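Margit Sjögren has taken in other people's laundry for nine years, and she still gets a little excited when a pair of cargo pants turns up. I'd come by Sundorska in June to ask her about folding, and we ended up talking mostly about pockets.

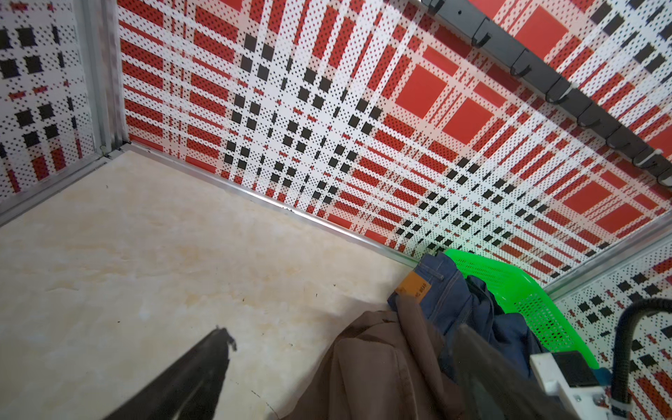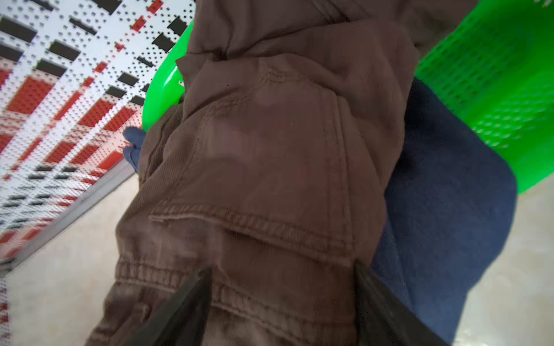

**Do you fold jeans and heavier cotton the same way?**

"Jeans are easy, bless them," Margit says. "They want to be folded, so in half at the seat and then in thirds. With heavier cotton I go slower, and I empty and flatten every pocket before I make a single fold, or you end up with a lump the size of a dinner roll in the middle of the stack!"

She learned this from Idun Björklund, who ran the place before her and could talk for a whole afternoon about elastic hems (Margit can too, I discovered). You lay the gathers flat with your palm, she told me, and you never pull on them, and then you fold the leg up over the top so that the hem ends up tucked inside.

We got onto baskets after that. Margit likes the plastic kind with holes in the sides, and she hangs belts and bags on hooks to keep them out of the pile. "I had 107 pieces in here one morning," she says, "and I was done by five, with time for coffee. Denim goes on the bottom, always. Shirts last. And please, people, zip your zippers before you send them to me!"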